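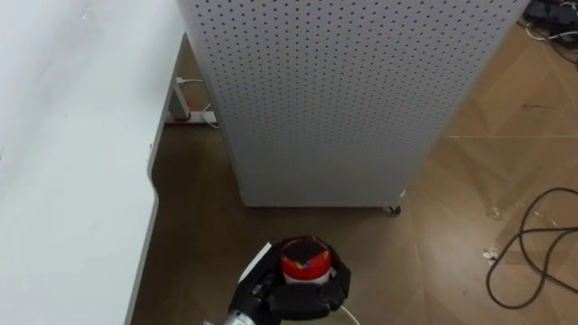 The Cabinet on Wheels, and Other Things We Got Right the Second Time
By Hayley Hulme

When Rianne Hoekstra took the lease on the upstairs workroom in Sarnden, she had a budget of 3753 dollars for furniture and a firm belief that she would never again share a room with a filing cabinet. She had spent twelve years in an office where the cabinets were dark green, bolted to the wall, and full of other people's warranties. She wanted white tables, open floor and air. I visited her in September, and I am happy to report that she has the tables, a good deal of the floor, and a very handsome cabinet.

"I held out for 2 months," she told me, pouring tea that had been steeping since before I parked. "Then I couldn't find the scissors for three days running, and I gave in."

What she gave in to is tall, light gray and covered all over in small round holes, front and sides, like a pegboard that decided to stand up and be useful. It sits on casters, so there is a thin strip of shadow beneath it where a plinth would usually be, and I think that little gap does more for the room than any amount of white paint. You can see the floor carrying on underneath. A solid cupboard of the same height would feel like a wall, and this one feels like a guest who might be moving along shortly.

Her business partner, Jamie Dobson, found it at Lonwood, the secondhand office place out by the river, after a whole afternoon of opening and closing doors. He had gone in for chairs. (The chairs came later, from Dawber, and are a story for another month.) He liked that it could be rolled out to sweep behind, and he liked the holes because he is a great one for hooks. Rianne has so far allowed him very few hooks. They are still discussing it.

And the floor! It is a brown wood-look herringbone, a bit glossy, and when the light comes down on it you get soft pale patches that make the whole room seem larger than the lease says. The previous tenants left it behind, and Rianne had fully intended to cover it up with something plain. Phyllis Goodall, who has the alterations shop downstairs and has seen every tenant come and go, talked her out of that over the course of one long lunch. It has its scuffs, of course. A working floor will. Phyllis told her to leave them alone for a year and see whether she still noticed, and I would say the same to anyone who has just moved into a room with a past.

The tables are big and white, with a thin gray rim and a gentle curve worked into the edge, and they stand on gray metal legs that very nearly match the cabinet. That was luck. Paula Marinescu, who helped with the layout, says she would have picked a warmer gray herself, but she has stopped bringing it up.

Which leaves the cables, as it always does. There is a white power strip at the foot of one table leg, with its thin white cable looping up behind, and a long black one lying coiled on the open floor on the far side of the cabinet. Paula would like the strip fixed to the underside of the table and the black cable hung up in a proper coil. Jamie thinks the black one should go on a hook on the side of the cabinet, which you may have guessed. I came down on Jamie's side, for what it's worth, as long as the hook is low enough that the weight hangs near the casters.

If you are thinking of something similar at home, measure the height of your doorways before you fall in love. Jamie had to tip theirs on the stairs with Phyllis calling directions from below, and there is a nick in the banister that the landlord has been very kind about. Ask for casters that lock, too. Rianne uses a set from Ustex in her own kitchen and speaks of them warmly.

We finished the tea, which by then could have stained the table, and she found me a pair of scissors to cut the string on the cake box. They were on the second shelf, right at the front.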